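Where the pens go: one box on the bench
Notes for the September talk, Urkik stores and workshops group

Slide 1. Title
Wait for the doors. Say who I am and that I look after benches and stores at the Urkik site. Questions at the end, but shout if you can't hear.

Slide 2. How it began
Last year we bought 1155 pens and markers for the benches. When we cleared out before the move to the new building we found 314 of them. Some were in drawers, plenty were under the racking, and a fair few were in coat pockets. I don't mind the cost of the pens so much. I mind people getting up in the middle of a job to look for one.
Pause here. Someone usually has a story about scissors.

Slide 3. The box
We tried drawer trays first, the ones Claeys does. They are good trays, but a drawer gets shut and then it may as well be in another room. We tried hooks. We tried a magnetic strip, which was fine for steel rules and no use for a felt tip.
What we settled on is a low clear box that lives on the table top. You can see what's in it from the side as well as from above.

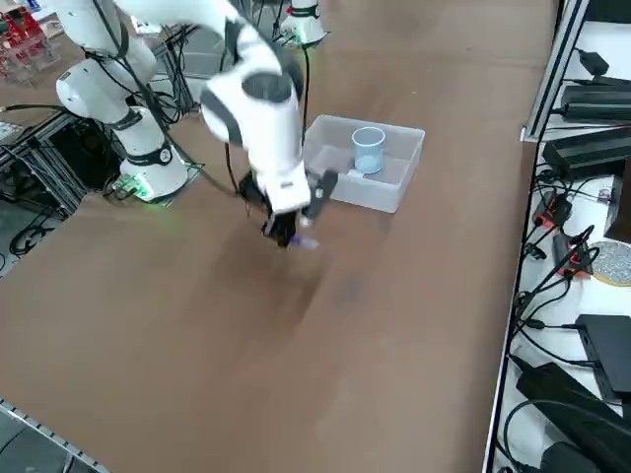 Low walls matter more than I expected. With a deep box people drop things in and the small ones end up at the bottom under a roll of tape. With a low one you put a thing down. You can also reach in from any side, so it doesn't matter where on the bench you are working.
Mention the lid question if there's time. We took the lids off on day one and they are in a cupboard.

Slide 4. Cup inside the box
Thijs Van Acker's idea, so give him the credit. A loose cup on a bench gets knocked over. Stand it in a corner of the box and it has two walls behind it. Pens can go upright in the cup if they are in use that day. Otherwise they lie flat on the floor of the box.
Small flat things go next to the cup: blocks, cards, labels. They don't go in it. Once there's a rubber in the bottom of the cup the pens stand at odd heights and people start tipping it out to look.

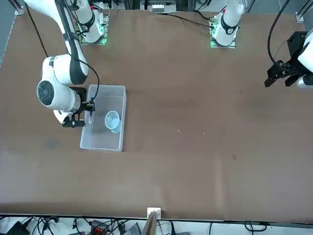

Noreen Ó Gríofa

Slide 5. The paper
I get asked about this more than about the box. We cover the table in brown paper. It's matt, so the lights don't glare off it, and a pen shows up on it from across the room. It scuffs and it picks up smudges, and the front edge is always the first bit to lift. None of that matters until something catches on it. Then you change it.
Astska asked us whether a rubber mat would do the same job. Probably. We had paper.
Don't draw on the paper to mark where the box goes. We did that at first, and every time the sheet was changed somebody drew it in a slightly different place. Now the box goes where the people on that bench want it, as long as it is away from the edge.

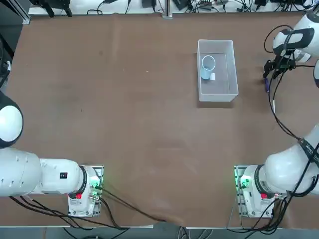 Slide 6. How full is full
The rule is that you must be able to see most of the floor of the box. If you can't, take things out. We had one bench, I won't say which, where the box had become a second drawer by the end of the first month: batteries, a mug handle, somebody's bus pass.
Cups should be the light, see-through sort. Solid black ones hide whatever has been pushed down inside. Spares are on the bottom shelf by the sink. They come in a carton of 100 and we will never get through it.

Slide 7. Putting back
Five minutes at half past four. Walk round the bench, pick up anything that writes, and put it in the box. Cards and labels you've finished with go in the waste.
Ask for hands up here: who has a set time for tidying? At the Eltar day it was two people in the whole room.
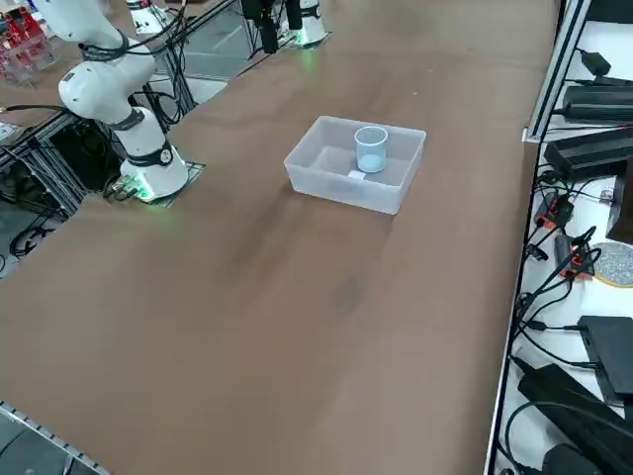 Slide 8. What I would change
I would start with fewer boxes. We put one on every bench in a single morning and then spent weeks moving them about. Try it on one bench, leave it a month, and ask the people who work there.
I'd also wash the boxes more often. Frosted plastic hides dust until you wipe a finger along the inside.

Slide 9. Questions
Likely ones:
Does it work for tools? Small ones, yes. Anything with a blade has its own place on the wall.
Who orders the paper? Stores, on the usual form.
Thijs has a spare box and cup at the side table for anyone who wants to handle them. Remind people to sign the sheet on the way out.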